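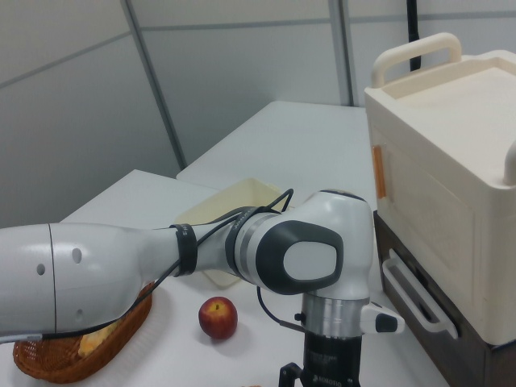
Mwangi Mussa schrieb im Ticket zur ersten Fassung, die Aufteilung nach Einzelbildern sei unbrauchbar: Wenn aufeinanderfolgende Bilder derselben Episode im Trainings- und im Testteil landen, misst die Auswertung nur noch das Gedächtnis des Modells. Der Einwand wurde übernommen. Ab Version 2 wird ausschließlich nach Episoden geteilt, die alten Listen liegen nicht mehr bei.

Skevari — Demonstrationsdaten für Greifen und Ablegen auf dem Tisch

Stand: 15. August 2021
Betreuung: Stavros Zupan
Version: 2

Kurzbeschreibung

Skevari enthält 3.646 teleoperierte Episoden mit einem einzelnen Roboterarm und Zweifingergreifer. Eine Episode umfasst genau eine Anweisung in natürlicher Sprache, die zugehörige Bewegung und die Bildfolgen der fest montierten Kameras. Der Datensatz ist für Imitationslernen gedacht, insbesondere für sprachkonditionierte Strategien. Für Reinforcement Learning fehlt ein dichtes Belohnungssignal; vorhanden ist nur die Erfolgsangabe am Episodenende.

Aufbau

Der Arbeitsbereich ist ein weißer Tisch vor einer hellgrauen Trennwand. Objekte und Behälter werden vor jeder Episode von Hand umgestellt. Eine Platzierungsvorlage gibt es nicht, die Bedienperson soll lediglich vermeiden, zweimal hintereinander dieselbe Anordnung zu verwenden. Die Kameras bleiben innerhalb einer Sitzung unverändert. Zwischen den Sitzungen wurden sie teilweise neu ausgerichtet, deshalb liegt jeder Sitzung eine eigene Kalibrierung bei.

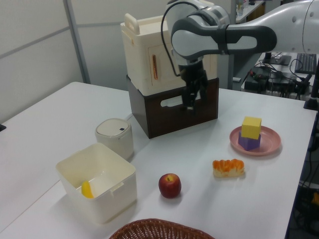
Abb. 2: Tischanordnung mit Apfel, Brötchen, rosa Teller und Behältern; der Greifer steht über dem Tisch.

Die Gegenstände stammen aus zwei Gruppen: Spiellebensmittel und einfache Körper auf der einen Seite, Behälter und Ablageflächen auf der anderen. In den Anweisungen heißen sie durchgehend gleich (Apfel, Banane, Brötchen, Korb, Teller, Kiste), Synonyme wurden nachträglich ersetzt. Wer sprachliche Varianz braucht, findet den Rohtext im Feld anweisung_roh.

Teilverdeckungen sind häufig. Je nach Blickwinkel liegt ein Armglied vor dem Zielobjekt oder eine Behälterwand vor dessen Inhalt. Solche Episoden wurden nicht aussortiert. Für Verfahren, die mit nur einer Ansicht arbeiten, ist das Feld sicht_ziel vorgesehen; es gibt je Kamera an, ob das Ziel zu Beginn der Episode vollständig, teilweise oder gar nicht sichtbar ist.

Felder je Episode

episode_id: laufende Nummer, eindeutig über alle Sitzungen
sitzung: Kennung der Sitzung, verweist auf die Kalibrierdatei
anweisung: vereinheitlichter Text
anweisung_roh: Text, wie er eingegeben wurde
gelenke: Winkel aller Armgelenke, Radiant
greifer: Öffnung, normiert auf 0 bis 1
aktion: Sollpose des Greifers im Basiskoordinatensystem
bilder: Verweise auf die Bildfolgen, getrennt nach Kamera
sicht_ziel: siehe oben
erfolg: 0 oder 1, von Hand vergeben

Gelenkwinkel und Aktionen sind mit 10 Hz abgelegt. Die Zeitstempel der Bilder stammen vom Aufnahmerechner und nicht von den Kameras selbst. In der Ladebibliothek Traloron wird auf das zeitlich nächste Bild zugeordnet, interpoliert wird nicht.

Ablauf der Erfassung

1. Anordnung herstellen, Arm in Ruhelage fahren.
2. Anweisung eingeben. Sie wird vor Beginn der Bewegung gespeichert und danach nicht mehr geändert.
3. Bewegung ausführen. Korrekturgriffe sind erlaubt und bleiben in der Aufzeichnung.
4. Greifer öffnen, Arm vom Objekt wegfahren, Aufzeichnung beenden.
5. Erfolg bewerten. Maßgeblich ist allein die Endlage: Ein Objekt, das auf dem Behälterrand liegen bleibt, zählt als Fehlschlag.

Fehlgeschlagene Episoden sind enthalten, ungefähr 400. Sie lassen sich über das Feld erfolg ausschließen. Abgebrochene Aufzeichnungen ohne Endlage wurden gelöscht.

Aufteilung

Training, Validierung und Test sind als Textdateien mit Episodennummern hinterlegt. Alle Episoden einer Sitzung gehören zum selben Teil. Der Testteil enthält außerdem Kombinationen aus Objekt und Behälter, die im Training nicht vorkommen; sie sind in der Datei test_neu.txt gesondert aufgeführt. Ergebnisse auf test.txt und test_neu.txt bitte getrennt berichten.

Bekannte Mängel

Die Bewertung des Erfolgs erfolgte durch eine Person je Episode. Eine Zweitbewertung liegt nicht vor.

Kabel am Arm bewegen sich mit und erscheinen in den Bildern an wechselnden Stellen. Segmentierungsverfahren ordnen sie gelegentlich dem Objekt zu.

Hintergrund und Tischfarbe variieren kaum. Eine Übertragung auf andere Arbeitsplätze ohne Nachtraining wurde nicht geprüft und ist nach unserer Einschätzung nicht zu erwarten.

Die Farbe des Objekts verrät in vielen Fällen bereits die Klasse. Modelle können die Anweisung daher scheinbar befolgen, obwohl sie nur auf Farbe reagieren. Für den Testteil stellt Forcombe ein Skript bereit, das Anweisungen innerhalb einer Anordnung vertauscht — damit lässt sich der Effekt zumindest grob abschätzen.

In den frühen Sitzungen ist der Greiferwert beim Schließen um einen Takt verzögert. Traloron korrigiert das beim Laden, wer die Rohdateien direkt liest, muss es selbst tun.

Nutzung

Zulässig sind Forschung und Lehre. Die Weitergabe veränderter Fassungen ist gestattet, sofern Version und Änderungen genannt werden. Personenbezogene Angaben enthält der Datensatz nicht, Bedienpersonen werden auch nicht pseudonym geführt.

Änderungen

Version 2: Aufteilung nach Episoden und Sitzungen, Feld sicht_ziel ergänzt, Objektnamen vereinheitlicht.
Version 1: erste interne Fassung, Aufteilung nach Einzelbildern, zurückgezogen.

Für September ist eine Ergänzung mit den Kalibrierdaten im Format von Tomić vorgesehen. Die Episoden selbst bleiben dabei unverändert. Fehlermeldungen bitte als Ticket mit episode_id und Name der Kamera an Stavros Zupan.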